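About Setberg

Setberg is a supplier of secondhand office and break room furniture. We buy desks, chairs, shelving and metal cabinets from offices that are closing or moving, clean and repair them, and sell them to small businesses and schools.

We opened in Soklow with 2 people and one rented bay. Today we have 8 staff and a showroom next to the workshop. Drawer cabinets are the largest part of what we sell. Last March we sold 81 of them, most to clinics and school offices. 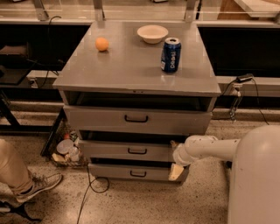 Gray three-drawer metal cabinet with black handles.

Every cabinet is emptied, wiped down and checked before it goes on sale. We open each drawer, look at the runners and tighten the handles. Bent runners are replaced. Small scratches are left alone and noted on the tag. If a lock has no key, we fit a new lock or sell the cabinet as non-locking.

Our own shelving line, Vumby, is made in the Owen workshop from steel we cannot resell as furniture. It comes in 3 heights.

Delivery within Soklow is included on orders of two or more pieces. Stairs are extra, so please tell us the floor when you order. Returns are accepted for 8 days if the item is in the condition we delivered it.

Showroom visits are by appointment. Page updated 11/14/25.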